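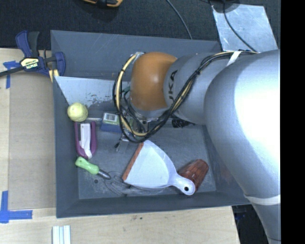

Comparing two grippers on a mixed bin

The procedure compares the Smadi and Trastasari grippers on one arm, with the same bin and the same objects. It assumes the arm is calibrated and the Clultadley controller is running.

1. Clamp the bin to the table. A bar clamp on one side wall is enough for light loads. Check that the clamp bar lies outside the arm's path.

2. Load the bin. Mix shapes that fail in different ways: a ball, a small box, a thin rod, a hand tool, a dustpan, a ribbed tumbler. Leave some items close to the walls – wall picks separate the grippers faster than center picks do.

3. Dress the cables. Strap the bundle to the arm and leave a loop at the wrist. Jog the last joint through its full range at low speed. If the loop pulls tight or touches the floor of the bin, stop and re-tie it.

4. Set the limits. Closing force 38 N, approach height 300 mm, timeout 900 ms. Use the same values for both grippers.

5. Run 100 picks with the first gripper. Log each as held, dropped or missed. Reload the bin by hand when it is empty.

6. Swap grippers, reset the tool center point and repeat step 5.

Translucent items often give poor depth readings. Log those misses under a separate code, or they will count against the gripper.

Last revised 02/10/2023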